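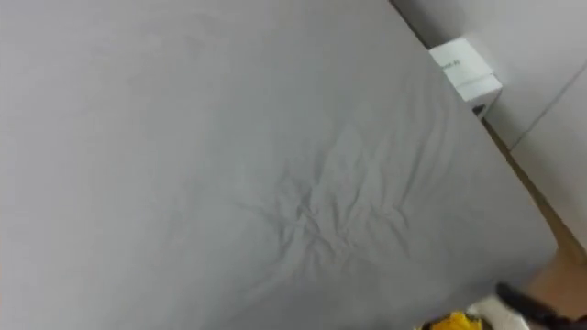

Skimo is a dataset of public captions posted by celebrity and athlete accounts, collected to study how people in entertainment talk to their followers about follower milestones. It holds 1071 captions, one per row, in a single CSV file. Each caption was read by hand and given a tone label. The picture shows plain light grey fabric, mostly flat with a small patch of wrinkles, and the charts in the charts folder use a grey background. If you reuse the charts on a white page, set the background option to none in the plotting script.

What is in the repository

captions.csv — the main file
labels.txt — the tone labels with a short definition of each
accounts.csv — account type and field for each account code
charts — the plots from the write-up
scripts — loading, cleaning and plotting code

Columns in captions.csv

row_id: a whole number, never reused
account_code: a short code that matches accounts.csv
field: film, music, wrestling, football, television or other
text: the caption as posted, with line breaks kept
tone: one of the 4 labels
month: the month of posting, without the day
notes: free text, often empty

Tone labels

The labels are thankful, boastful, joking and promotional. A caption that thanks fans and then sells a drink or a film is labeled promotional. We argued over that rule for a while and kept it, so expect the promotional group to be larger than a casual reader would guess. Captions made only of emoji were left out.

How the labels were made

Every caption was read by three people working apart. Where at least two agreed, that label was used. Where all three differed, Shiyu Li made the final call and wrote the reason in the notes column. Nearly 300 rows have something in that column, but most of those are remarks about slang or a song lyric and have no bearing on the label.

Cleaning

Tagged names of private people were replaced with the word PERSON. Links were replaced with LINK. Spelling was left alone, including obvious typing mistakes. Version 3 fixed a problem with curly quotes that showed up as question marks in some spreadsheet programs. If you still see them, open the file as UTF-8.

Known problems

Wrestling and film are hard to separate for performers who moved from one to the other. We went with the field they were working in when they posted.

Captions in languages other than English are missing. A Spanish set was started in August but is not ready.

Many accounts are run by a team. The data says nothing about who typed a caption, and it should not be used to judge anyone's character.

Use

Research and teaching are fine. Please do not use the captions to imitate a performer's account. To have a row removed, open an issue with the row_id.

Changes are listed in CHANGES.txt, newest first.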